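Print this article | E-mail this article

Yarn tangle

A yarn tangle is a disordered mass of yarn, string or thread in which the strand crosses over and under itself so that it can't be drawn out freely from either end. Tangles form in wool, cotton, acrylic and most other fibres, and in household string and kite line as well. In knitting and crochet a small tangle is often called a snarl. A larger one pulled in a lump from the middle of a centre-pull ball is known as yarn barf, a term found in hobby writing from both North America and Australia.

A tangle is different from a knot. In a knot the end of the strand has passed through a loop and been drawn tight. Most tangles contain few true knots or none at all, and consist of loops lying through other loops, held by friction. The distinction matters in practice, as a tangle can usually be opened by loosening it, while a knot has to be undone or cut.

Causes

Any flexible strand that is long in relation to its thickness will tend to tangle if it is moved about without being held under tension. The free end is the usual starting point. As the mass shifts, the end works its way between neighbouring loops, and each further movement adds another crossing. Twist also plays a part. Spun yarn stores some of the twist put into it at the wheel or mill, and when it goes slack it doubles back on itself in short, tight curls, called pigtails, which catch on whatever lies next to them.

Fuzzy yarns such as mohair and brushed alpaca tangle slowly but are hard to separate, since the surface hairs of adjoining strands interlock. Smooth yarns such as mercerized cotton and bamboo slide easily. They tangle readily and also come apart readily. Fine, slippery embroidery floss falls somewhere between, and is awkward mostly for its small size.

Common circumstances in which tangles occur are:

– winding from a hank that hasn't been placed on a swift or over the back of a chair
– collapse of a centre-pull ball when it is nearly used up
– knitting with several colours at once, where each ball twists around the others at the turn of the row
– loose remnants stored together in a bag or drawer
– unravelled knitting left in a heap before being rewound
– pets and small children

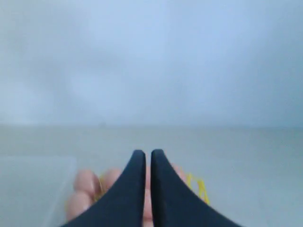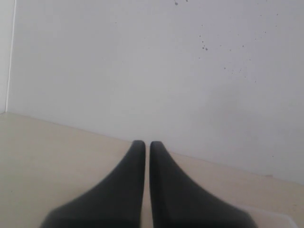

Untangling

The general method is to keep the mass loose. Pulling on an end draws the loops closed and can turn an open tangle into a set of real knots. The bundle is laid on a clear, flat surface with a smooth finish, or held lightly in one hand, and the outer loops are eased away from the centre with the fingers. Some workers shake the bundle gently first, holding it from the top, to let air into it.

Once an end has been found it is followed inward, and the bundle is opened around it wherever it disappears. The freed length is wound up as it comes out, onto a ball, a card or a bobbin. If it is left lying beside the tangle it will generally be drawn back in. Where the same strand enters and leaves the bundle through one large loop, the loop can be widened and the whole wound ball passed through. For this reason the working ball is kept small and firm in the early stages.

Light colours are easier to follow than dark ones. Black and navy yarns are commonly worked in daylight over a pale cloth or board, and yellow or cream over something darker. A blunt tapestry needle or a crochet hook is used to lift tight crossings. Pointed tools aren't recommended for plied yarns – the tip goes between the plies and splits them.

A tangle containing two or more separate yarns is handled by removing the shortest or smoothest yarn first. With feltable wool, heavy rubbing is avoided. Talcum powder is sometimes dusted over fine thread and jewellery cord to reduce friction, though it has to be washed out afterward and isn't suited to dark fibres.

Cutting is the last resort. In a knitted garment each cut makes a join, and the two ends have to be spliced, knotted or woven in. For leftover lengths meant for tassels, pompoms, gift ties or children's crafts, cutting does little harm and is often the first choice.

Prevention and storage

Short lengths are usually wound in a figure eight around the thumb and little finger to form what is called a butterfly. The tail is wrapped a few times around the waist of the butterfly and tucked under. Yarn wound in this way feeds from the centre without twisting and can be put away as it is.

Longer remnants are wound into balls or onto flat cards with a notch for the end. Cards made from cereal boxes are adequate for cotton and acrylic. For wool the card should be wound slackly, as yarn kept stretched for long periods loses some of its bounce. Clear plastic containers are popular for storage as the colours can be seen without lifting the lid. Each ball may be put in its own small bag, or the ends secured with a clip or an elastic band.

Yarn bowls, which have a curved slot in the side for the strand, keep a ball from rolling while it's in use. A clean teapot serves the same purpose, with the yarn led through the spout.

Use in teaching

Loosening a tangle calls for both hands to work separately, one holding and the other picking, and it is sometimes given to beginners before they learn to cast on. The craft teacher Apolinar Ibarra, who ran winter classes at the Okgate hall, began his February course this way. Each of the 16 learners was handed a loose bundle of soft string and asked to wind it into a butterfly without cutting. Ibarra's class notes, later printed as the Huketti handbook, advise a strand no longer than 7 metres for a first attempt and 17 metres for learners with some experience. The notes recommend a thick, evenly spun cotton in one plain colour.

Untangling contests are held at a few local craft fairs. At the Salinas fair, entrants work in pairs on bundles prepared the evening before, and the winner is the pair with the longest unbroken length when time is called. Bundles are made up by the organizers from donated ends. Cutting leads to disqualification, but a break in an already worn strand is allowed if a steward is shown it at once.

Terminology

Usage varies by region and trade. Weavers speak of a snarl in the warp, and anglers of a bird's nest on the reel. In Fesotau, a newsletter for hand spinners, the word "mull" was used for any heap of yarn waiting to be sorted, tangled or otherwise. Hank and skein are often treated as the same thing in shops, though a hank is properly a large twisted loop that must be wound before use, and a skein can be knitted from directly.

See also: Ball winder; Butterfly (yarn); Knot; Swift; Yarn bowl

Print this article | E-mail this article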